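Cleaning and sorting old tennis balls at home

Posted 2020-05-22 in Home and Garden

A bag of old tennis balls usually holds a mixture. Some are fit to play with, some will do for the dog, and some are only good for the tumble dryer or the legs of a chair. Sorting them takes an evening, plus drying time. The batch used for this page came from the lost property box at the Naden courts and had sat in a shed since February. There were 103 balls in it.

What you need

A washing-up bowl or a clean bucket
Warm water, not hot
Mild washing-up liquid
A soft nail brush
Two old towels
A table with a pale, plain top
A clear container, glass or plastic, for small bits and pieces
A permanent marker

Step 1. Throw out the obvious ones

Go through the bag outdoors. Any ball that is split, has a seam coming away or smells of mould goes straight in the bin. Do not try to glue a seam. It will open again on the first hard hit, and the glue makes the felt stiff.

Step 2. Brush them dry

Mud comes off far more easily before it meets water. Hold the ball over the bin and brush in one direction, then turn it and do the other side. Pick out grass seeds by hand and follow the line of the seam with the edge of the brush, where grit collects.

Step 3. Wash

Half fill the bowl with warm water and add a small squirt of washing-up liquid. Do no more than 8 balls at a time or the water turns to soup. Roll each ball between your hands for a few seconds and give marked patches a light scrub. Do not leave them to soak. The felt takes up water quickly and a soaked ball needs days to dry out. Leave out bleach as well, as it weakens the felt and takes the colour with it.

Rinse under the cold tap and squeeze each ball in a towel.

Step 4. Dry

Set the balls out on the second towel so that they are not touching. Turn them morning and evening. Keep them off radiators. In a warm room allow 3 days. If a ball still feels heavier than the others, leave it longer.

Step 5. Check on a pale surface

Clear a space on the table and look at the balls one at a time. A white top is best. Loose fluff and grit show up against it, and it is easy to wipe between batches. Turn the ball slowly under a lamp or near a window and look for three things.

The felt should be even, with a short fuzz all over. Bald or shiny patches mean the ball will skid.

The seam should run clean and pale with no lifting at the edges.

The ball should feel firm when you press it from both sides. If it gives easily, the pressure has gone.

Colour is a poor guide. Under one lamp a ball can look lime on one side and much deeper on the other, so move it about before deciding it is stained.

Step 6. Bounce test

Drop the ball from shoulder height on to a hard floor. One that comes back to your waist or higher can be played with. Put a dot on these with the marker. Below the knee, it goes to the dog or the dryer. 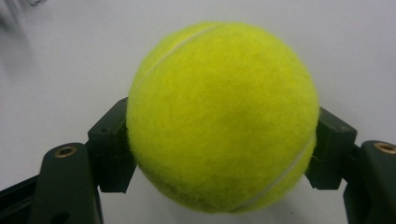
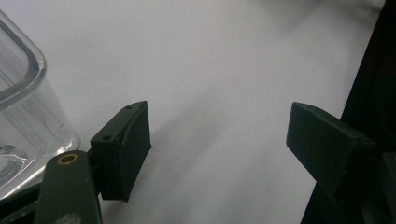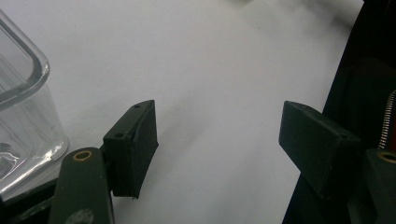
Step 5: yellow-green felt with the pale seam showing (first picture), and the white surface (second and third).

Store the good ones indoors, in a bag that lets air through. Wipe the table down when you finish, as the felt sheds for a while after washing.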